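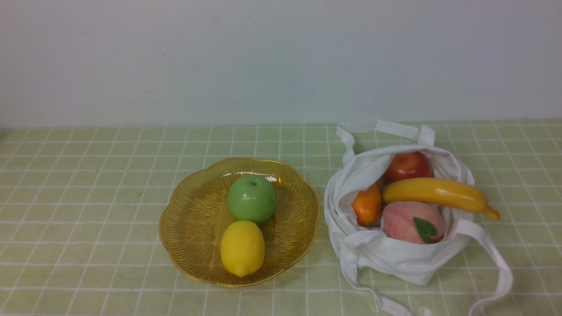

Search this repository
Go to file

Rullard table set

README, last edited 15/03/2019

Rullard is a small collection of written records about putting artificial fruit into a bowl and into a cloth bag on a table. Each record says what was on the table at the start, what was asked for, and what was on the table at the end. The records are plain text and can be read without any special software.

The set was put together in the Yimer room and is kept next to the older Fiken set, which covers cups and plates. The two sets share a record layout but no objects.

What is in the set

The set has 2,362 records, grouped into 292 sessions. A session is one sitting at the table with the same cloth and the same bowl. The fruit and the bag may be moved between records but are not swapped for different ones until the session is closed. 168 records are kept in a separate folder called "check" and should be left out of any count of the main set.

We started with roughly 4,000 records. The ones we dropped had a missing end line, or a start line that did not match the end line of the record before it.

The table

The table stands against a plain white wall. It is covered with a light green cloth printed with thin white lines that make square checks. The checks are useful when writing down where something is, but the cloth does not lie perfectly flat and it gets pulled a little whenever the bag is dragged across it. Treat square numbers as a rough place. Two people noting the same bowl will often be one square apart.

Squares are counted from the left end of the table and from the front edge. The wall side is "back" in all records. If you are used to Fiken, note that Fiken counts from the back.

The bowl

The bowl is shallow, amber-yellow and see-through, with a wavy rim and fine ridges running out from the middle. It is written as "bowl, amber" in the records. Early sessions say "flower bowl" for the same object. We left the old wording in place, and the list in names.txt joins the two.

A fruit counts as in the bowl when it rests on the inside of the bowl and stays there after it is let go. A banana with one end over the rim still counts, provided it is not touching the cloth. Fruit leaning on the outside of the bowl is written as "beside."

The fruit

All of the fruit is artificial. The kinds that come up most are these:

- apple, green
- lemon, yellow
- banana, yellow

The lemon is the one most likely to roll. When it is set down on the cloth, wait until it stops and then write the square. The apple usually stays where it is put. The banana takes up the most room, and the order in which things go into the bowl matters more with it than with the others. With the banana in first, the lemon tends to settle against the inside of its curve.

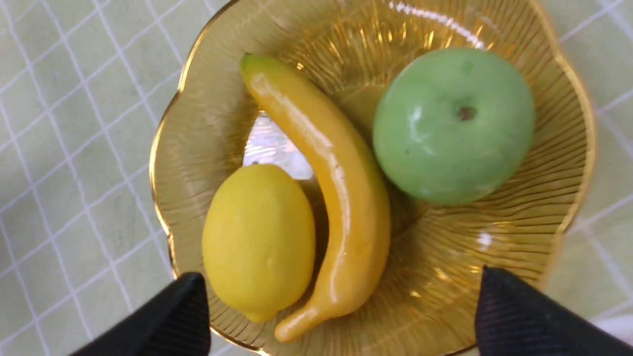
Order is written left to right in the "steps" line, first item first. If two things were put in together, they are joined with a plus sign. Do not read anything into the order of names in the "start" and "end" lines, which are alphabetical.

The bag

The bag is a white cloth tote with long straps. It is soft and does not hold its shape, so its opening has to be described every time. The words used are:

- open: the mouth is wide enough to put an apple in without touching the cloth of the bag
- half: the mouth is open but something would have to be pushed aside
- shut: the sides are lying together

Straps are only mentioned when they are across the mouth or hanging over the table edge. A bag lying on its side is "down" and a bag set on its base is "up." Fruit that slides out of a bag again before the record is closed is written as not in the bag, however far in it went.

A record, as written

session: 41
start: apple in bowl, bag down open, banana on cloth, lemon in bowl
asked: banana to bowl
steps: banana
end: apple in bowl, bag down open, banana in bowl, lemon in bowl
note: lemon shifted toward the front rim

The note line is optional and free-form. Spelling in notes has not been corrected.

Known problems

The sessions written in October used a shorter form with no bag line at all. In those records a missing bag line does not mean the bag was off the table. It means we do not know.

"Bowl empty" and a blank bowl entry were used for the same thing by different writers. Both are valid.

A few notes mention the color of the apple as yellow-green or lime. It is the same apple and should be read as green.

Files

records/ holds one file per session
check/ holds the records set aside
names.txt lists old and new names for each object
table.txt describes the square counting in full
mudex.txt explains how to load the folders into Mudex

Mudex reads the session files as they are. If it stops on a plus sign in the steps line, turn on the "joined items" setting and load the folder again.

Changes and corrections

Send corrections with the session number and the line as you think it should read. Please do not send whole folders with the line endings changed. Corrections to the check folder are held until the next release, so that counts made against this one still match.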